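Home About Archive Recipes Contact

Moving my mother's desk to Hestatbridge
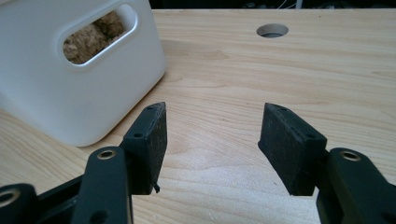

Why I took the desk at all

My mother sold her house in April and asked each of us what we wanted from it. My brother took the piano. I took the desk, mostly because I have worked at a kitchen counter for seven years and my back has started to complain about it.

I also wanted to change how I work. I do bookkeeping from home for small businesses, and for a long time I did it wherever there was room. Papers went on the counter in the morning and back in a bag before dinner. I lost receipts that way. Once I lost a whole envelope of them for a client and found it two months later inside a cookbook. The client, Sandra Penrose, was nice about it. I was embarrassed and I still am.

So this post is about setting up a place to work in a small apartment, what it cost me, and what I would do differently. A few people asked after I mentioned it last time.

Getting it here

My mother lived in Pasine, and it is 257 miles door to door. I got quotes from two movers. The first wanted more than the desk would sell for. The second never called back. In the end Jeferson Amaral from my old office had a van and wanted an excuse for a drive, so I paid for gas, lunch and a motel room and we did it ourselves.

Measure the desk, then measure the stairs. I had measured the desk and the room and felt pretty good about that. I had not measured the turn on the second landing. We stood there for a while with the desk on its end between us, and then we took it back down to the lobby and took the legs off. The bolts had been painted over at some point, and I had to borrow a wrench from Kwan-ho Wu on the first floor. He came out to watch and then ended up carrying one end, which I had not asked him to do. I brought him a pie the following week.

The legs went back on in twenty minutes. Getting them off took most of the afternoon.

Where to put it

I had three choices: the bedroom, the wall by the front door, or the window in the living room.

I ruled out the bedroom right away. I did it for a few months when I first started working for myself and slept badly the whole time. I would lie there and look at the pile for tomorrow.

The wall by the door was the sensible choice. It is out of the way and there is an outlet. I tried it for two weeks. The trouble was that everyone who came in put things down on it. Keys, mail, a bag of oranges. I did it too. By the end I was clearing it off every morning, and that was what I had been trying to get away from.

The window is where it is now. I gave up the armchair to make room and I do miss the armchair. The light is good until mid-afternoon and then it comes straight into my eyes, so I bought a plain shade and pull it down when I need to. The heater is under the window and I had to leave a gap of a hand's width behind the desk. Things fall down there. I keep a yardstick nearby to get them back.

Paper

I had hoped to do away with paper completely. I read a lot about people who scan everything and shred the rest. It may suit some lines of work. My clients hand me grocery bags full of receipts and some of them want the bag back.

What I do now is simple. Every client has one folder. Anything that comes in goes into the folder the day I get it, even if I don't look at it. When I finish a month, that month goes in an envelope with the name and the month written on the outside, and the envelope goes in the closet. Wai-kit Ng, who taught the class I took when I was starting out, told us all to do exactly this. I thought it was too basic to bother with. I came back to it after trying pretty much everything else.

I did try a labeling system with colors. I could never remember what green was for.

Hours

Having a desk has changed my hours more than I expected. When I worked at the counter I had to stop at five-thirty so someone could cook. Now there's no reason to stop, and for the first few weeks I didn't. I would sit back down after dinner to fix one thing and get up at ten.

I have a rule now that the lamp goes off at six. If something is urgent I can turn it back on, but I have to get up and walk over to do it. Most of the time I don't. In tax season this rule will not hold and I'm not going to pretend it will.

I also take a real lunch, away from the desk. Chih-ming Fung, a friend who works from home too, calls me at noon a few times a week and we each walk around our own neighborhoods and talk. It's a good arrangement. We mostly complain about software.

What it cost

Gas, lunch and the motel were the big expense. After that came the shade, a lamp, and a used chair that I got for $37 from an office that was closing. The chair squeaks when I lean back. I have oiled it twice and it still squeaks.

I have not bought a filing cabinet. I keep looking at them, and then I look at the room. The closet will do for another year if I'm careful.

What I'd change

I would have someone help me pick the chair, or at least sit in it for longer than a minute. I would clear out the closet before the desk arrived, because for a week I had boxes in the hallway and had to go sideways to get to the bathroom. And I would have asked my mother more about the desk while we were packing. She said it came from an uncle and that he did his accounts on it, and then the phone rang and we got on to something else. I'm seeing her next month and I plan to ask again.

If you have a way of keeping a heater gap from eating pens, leave it in the comments.

Share this post 14 shares 6 comments Leave a comment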